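Brestville Porch and Cornice Repair Fund
Progress report, 30 April 2019

Since February we have finished 4 of the 23 houses on the list. The grant agreement says six by now, and we have read it again to make sure.

Most of the delay is brackets. The Skesinska Street porches were supposed to share one pattern, according to the survey. They share a street. Each set has to be measured and cut on its own, so the Zora workshop now bills us by the house.
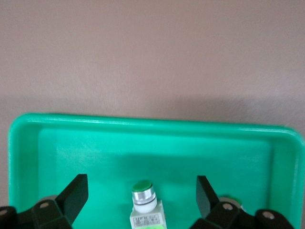 Spending is in better shape. We are $2,415 under budget on paint, mainly thanks to owners who picked white after seeing what three-color trim costs. The savings should go to gutters, if you approve the transfer.

Two porches need new footings before anyone touches the columns. One column was holding up nothing at all and had been doing it for some 100 years. It stays, at the owner's request.

Next up are the corner houses and the bay window at number 23. Revised schedule to follow once the lumber is in.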